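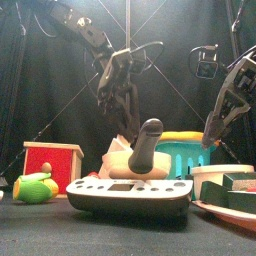
**Storkari tests two-arm machines on sorting and tidying work**

Pelport, 12 July 2019

The company Storkari has published the first results from its trial of robot arms for small chores, and the numbers are mixed. The arms can pick up many common things and put them away. They are still slow, and soft materials give them trouble.

The trial began in May in a former furniture shop in the center of Pelport. Four stations were built there, each with a pair of arms and a table. The tasks were taken from two kinds of places: family homes, where toys and electronics must be put back in their boxes after use, and the returns room of the shop chain Gatti, where goods that customers bring back are checked and sorted by hand.

In total the arms made 400 attempts. In 296 of them the object was placed correctly and without help from a person. In the other attempts it was dropped, placed wrongly, or the machine stopped and waited for an operator.

"For hard objects with a clear shape I am satisfied," said Arturo Melis, who leads the trial. "A block, a tub with a lid, a plastic toy – these we can do most of the time. The problem starts when something is wrapped, or when it has a cable."

Wrapping is a daily matter in the returns room. Customers often send electronics back with a piece of foam or cloth around the part that can break, and a worker must remove it before the article is checked. A joystick is one of the articles on the test list. A person holds the base with one hand and pulls the padding off with the other, which takes a few seconds. The arms needed 86 seconds on their best attempt.

Oľga Bednárik has worked in returns at Gatti for many years and was invited to compare her own speed with the machines. She did the same table of objects several times during one afternoon.

"I was not worried for my job when I went home," she said. "But it would be good if it could work in the night, when we are not there. In the morning the easy things would be finished and we would do only the difficult ones."

This is also the plan of Storkari for the next step. The company wants to leave the arms with simple objects for a full night shift and to measure how many times an operator has to come. A date for this has not been given.

For homes the company is more careful. Melis said that a family will not accept a machine which needs a fixed table and a trained person close to it, and that the price is still too high for private buyers. A smaller model is in preparation with the workshop Furnton, but it will first be offered to shops.

The full results, with a separate table for each group of objects, can be requested from the Storkari office in Pelport.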